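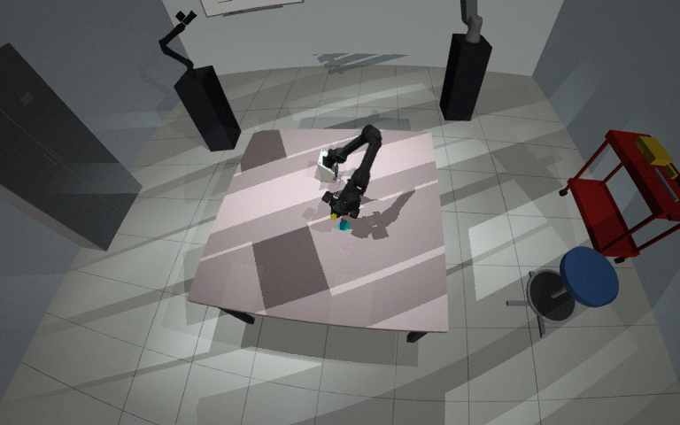 We moved our training for the packing cell onto the computer in July, and I've been meaning to write down how that has gone. I work at Imhof, on the line that sorts and places small parts for Fiditz orders. Thirty-six of us are on the floor across two shifts. The old way of learning an arm was to stand beside Ekene Olaniyan for a week and stop when she said stop. Now you start in the Stavari simulator, with one arm on a table, a small white block to deal with and a couple of coloured pieces down near the base. There are two more arms on pedestals behind it, and a red cart and a blue stool, so it feels a bit like a workroom. You run the job until it goes right, then you run it again.

I did seven sessions before I was signed off. The first two were slow. I've packed by hand for a long time and I kept wanting to reach in. What you learn is where the arm can and can't get to, and how much room a gripper needs beside something it isn't meant to touch. The shadows are worth a mention too. They threw me at first, and they throw people on the real floor in the afternoon when the sun comes through the high windows.

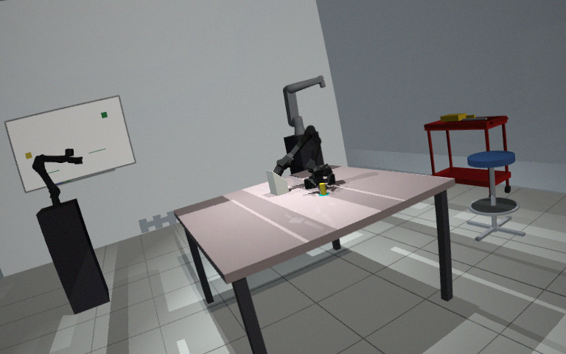
Gripper down low behind the yellow cylinder, on the simulator.

As for what has changed, my job title hasn't, but my day has. I used to finish a shift with sore wrists. Now I finish with sore eyes. Abilio Pastor and I look after the cell between us, and on our best day it placed 1702 parts. By hand, my own best was 664. Nobody lost their job over it. Two people who retired weren't replaced, though, and I think that should be said plainly.

The pay question isn't settled. We're doing work that used to belong to the technicians, and we're still on the packing rate. Ekene has raised it with the office and so have I.

I also miss the talk. Four of us used to stand at one bench, and you heard about everyone's kids. Abilio is good company, but the cell is loud and we mostly point.

The Otuston site gets the same setup next. If you work there and want to know what the sessions are like, leave a comment and I'll answer when I'm off shift.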